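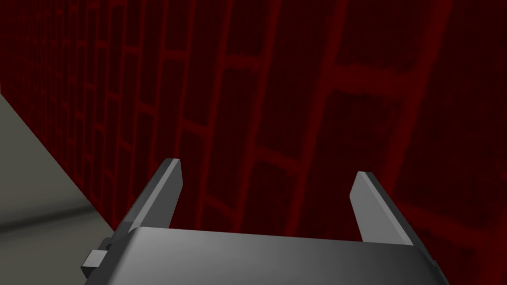 Kumarasinghe asked whether the second batch of lime putty had been left to mature long enough before it was used on the north wall, and the question is recorded as it bears on the results below.

December 16, 2021. Stisus workshop, plaster and mortar bench.

The putty in question had stood for 17 days under water. The Prundmont specification calls for 30. The first batch met that figure; the second did not, and the trial panels should be read with this in mind.

Panel A (first batch, sharp sand, one to three): surface firm, no cracking at the edges. Panel B (second batch, same sand and proportions): fine cracks across the upper half, with slight dusting when rubbed by hand. Panel C (second batch with goat hair added): cracks fewer and shorter. Suction on the backing was checked before each coat and the wall was damped in the usual way.

The sand was the washed grade from Trerkero. The sieve results were not entered at the time and should be added to the sheet.

It is proposed that Panel B be taken down and repeated with putty of full age. Panels A and C are to remain under damp hessian and should not be moved to the drying room. Temperature at the bench was 19 degrees in the afternoon. The hygrometer still requires a new battery.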